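The Cloth Drawer

By the time I'd admitted I had a problem, the drawer wouldn't shut. It's the deep one beside my cooker, meant for baking trays, and for years it has held nothing but cloths. Tea towels, napkins, odd squares of curtain, a tray cloth from a holiday I barely remember. I love them all, and I'd got to the point where I was drying my hands on my jeans to avoid opening it.

So this is a piece about household cloth, and about a year of trying to have less of it, or at least to use what I've got.

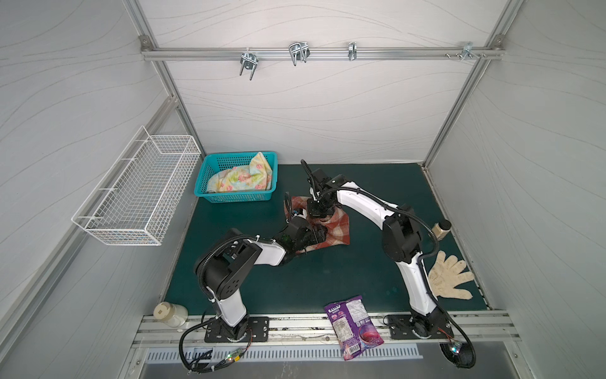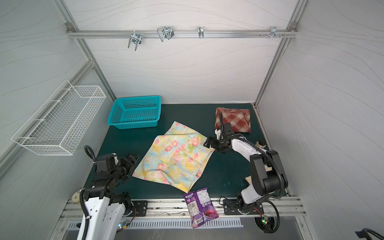
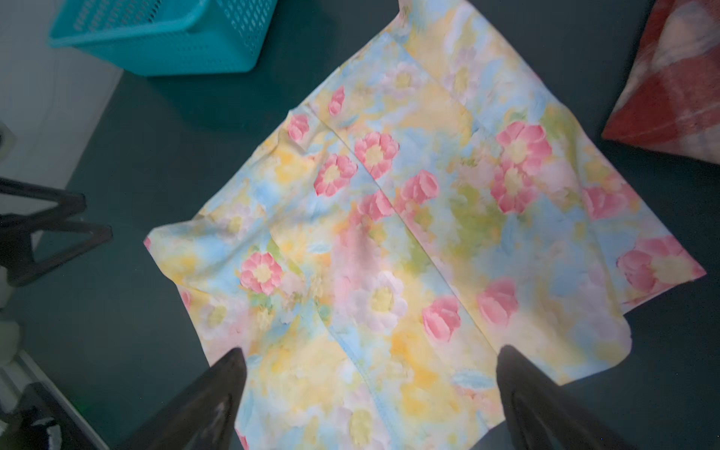
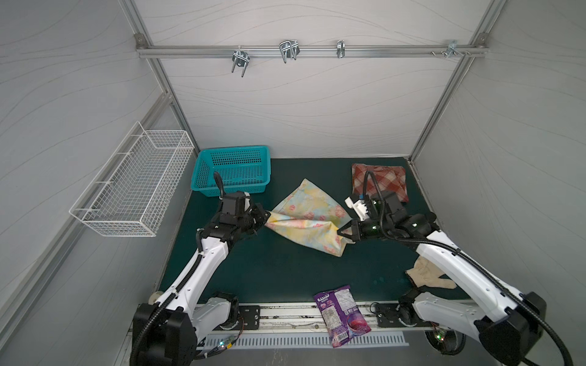 I started with the flowery ones, as they're my weakness. Stripes I can walk past. Show me a faded rose on a market stall, though, and I'm reaching for my purse before I've thought about where it's going to live! I grew up with plain white napkins and a mother who boiled them, so perhaps it's a late rebellion. My favourites are the ones that look painted with a very wet brush, like the floral cloth in the third picture, where pale blue runs into butter yellow and the pink flowers sit on top with their soft yellow middles. A print like that is very forgiving to live with. Tea, beetroot, a bit of curry, it all sort of sinks into the garden. I once dropped half a plum on one at lunch and didn't find the stain until the following week, and even then I had to hunt for it.

The first job was getting everything out on the floor. I did this on a wet afternoon in June with the radio on, thinking it would take an hour, and I was still sitting there at teatime with pins and needles in both feet. I made a pile to keep, a pile to mend and a pile for rags, and then (naturally) a fourth pile of things I couldn't bear to decide about, which soon got bigger than the other three.

What helped in the end was smelling them. I know how that sounds. But an old cotton tea towel that's been washed and dried outdoors for years has a clean, biscuity smell, and the ones I never used smelled of drawer. Anything that smelled of drawer and didn't make me smile went in a bag for the charity shop. I kept ten tea towels for every day and two good cloths for the table when people come, and I've not been short yet, not even at the height of jam season.

The mending pile was another matter. I can sew on a button and I can do a hem if you don't look at the back, and that's my lot. So I signed up for an evening class at Bukhari, the haberdashery by the station that sells zips by the metre and has a room upstairs with a kettle and terrible lighting. We learned to darn. We learned to patch from behind, with the raw edges tucked under, and how to pick a thread a shade darker than you think you need. Lighter thread jumps out at you from across the room and darker thread just looks like a shadow. I've patched four tea towels since then and I'm more pleased with them than with anything I've bought all year.

I also went to Gundetti, partly for this article and partly, let's be frank, for the gift shop. It's a small weaving mill with a canteen and a viewing gallery, and the noise of the looms gets you in the chest. They told me a good linen cloth ought to last 200 washes before you see any wear, and that most people spoil theirs long before that with too much softener. Softener coats the fibres, so the cloth slides about over a wet plate and dries nothing at all. I'd been using capfuls of the stuff! I stopped the same week. The towels went a bit stiff at first, then they came round, and now they drink up water like a dog after a long walk.

If you're buying new (and I'm not your conscience, I've bought three), feel the edge before you look at the pattern. A doubled hem with small, close stitches will see you through. A single turned edge starts to curl by the second wash and will be trailing threads by the fourth. Rasska does a nice heavy cotton in checks, a bit dear, and they'll hem it to any size you ask for. Jirkia is cheaper and thinner, better for napkins, and comes in the sort of flowery prints I'm supposed to be avoiding. Both shrink, so wash before you measure anything.

Ironing I've mostly given up. I used to press everything into thirds, sharp as an envelope, and I don't miss it. These days I pull the cloth straight while it's damp, a corner in each hand and a good snap, then fold it over the back of a chair. It comes out flat enough for me. My table cloths do get the iron at Christmas, and I grumble the whole way through.

The drawer shuts now. There's even room for one baking tray, lying on top like a lid. The bag for the charity shop is still in the hall, I'm afraid, and last Sunday I took a yellow napkin back out of it.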